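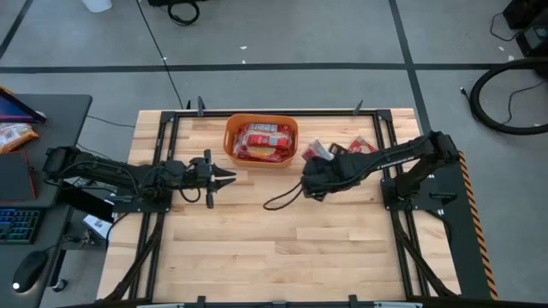

Home Contents Previous Next Downloads Comments

4. What the shared-workshop build can and cannot show

4.1 The bench

Most of the claims made for low-cost two-armed robots rest on short clips, and we were not convinced by the ones we had seen. The Karcombe build notes say that a pair of arms on a home-made bench will "tidy small goods without supervision". We put together a bench to the same plan in the Danemmont shared workshop and tried to find out how much of that sentence would survive.

Figure 4 gives the layout. The top is butcher block inside a black aluminium extrusion frame, and the arms are fixed to opposite sides of the frame so that both can reach the middle. Each ends in a simple gripper. The goods are small snack packets and the target is an orange plastic basket near the top centre. We left the cables on the arms free to hang, as the plan has them, although one runs in a loose curve over the wood and we would not route it that way again.

The plan gives the impression that the frame is the easy part. It took us longer than the arms did. The two side rails have to sit at the same height or the arms disagree about where the table is, and the Karcombe notes offer no way of checking this. Hicham Naciri ended up using a straight edge and a set of feeler gauges, and we shimmed one mount twice before the two arms would touch the same pencil mark. Anyone comparing their own results with ours should ask how this was done. Published builds rarely say.

4.2 The task

An attempt began with one packet on the wood and ended when it was in the basket, or was dropped, or when the operator stopped the arm. We logged 1113 attempts over August. The first 500 were used for tuning and are left out of everything that follows. We mention them because we suspect other groups do the same and do not say so.

Snack packets are a hard choice and also a slightly dishonest one. They are hard because a wrapper folds and slides under the fingers, so a grip that was good in one place is poor a finger's width along. They are dishonest because they are light and can be dropped without harm, and a basket with stock already in it will catch a badly released packet that a bare floor would not. A neat heap in a basket is therefore weak evidence of careful placing. In Figure 4 a packet lies partly held near the fingers of the right-hand gripper. A still of that kind cannot say whether the grip was any good, and we would ask readers to treat stills in other papers with the same caution.

4.3 Where the claim fails

The word we object to is "unsupervised". During scored attempts an operator sat within reach of the stop switch, and used it. Taha Chraibi, who did most of the operating, kept a separate paper log of every time he moved something by hand between attempts: a packet turned over, a cable lifted, the basket nudged back. The software recorded none of this. By the software's account the bench ran alone for whole afternoons.

We also changed fingers. The Grornetti pads supplied with the kit wore smooth after eight sessions, and pointed fingers replaced them. They pick up flat packets better and pierce some of them — a trade the success figure hides, as a pierced packet in the basket still counts as a success.

None of this makes the bench useless. It is a fair place to learn on, and four members of the workshop now use it for other work. It does not support the claim in the notes, and we doubt that a better camera or a longer run would change our minds.

Comments (3)

wobblyvice
Did you try bolting the rails to a flat plate first? Mine drifted every time someone leaned on the bench.

M. Pell
Would like to see the paper log scanned and posted. The hand corrections are the interesting bit.

rail_and_nut
Bit harsh on the Karcombe people, they wrote those notes for hobby use. Agree about the cable though — mine snagged within a week.

Back to top Previous Next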